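I've had the Fluseris hand-held gripper kit for nine days now, and I like it more than I thought I would. Tullio Cattaneo lent it to me before I put down any money of my own.

The body is light gray and bulky. The two fingers have black rubber padding with a mesh-textured pad on the inner side, and they close evenly. My wrist got sore after 140 grabs, so I take breaks.
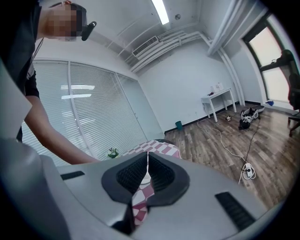
Can you use it without a robot arm?
You can record with it on its own, and the arm only matters later, when you want to play the motions back.

Setup took me two tries. The manual skips the calibration step, and I had to write to Loredana Pagano at the Vikville shop to get the missing page. She sent it the same afternoon.

I still want to see how the pads hold up after 1000 grabs. The spare set won't ship until July, so I'm going easy on these.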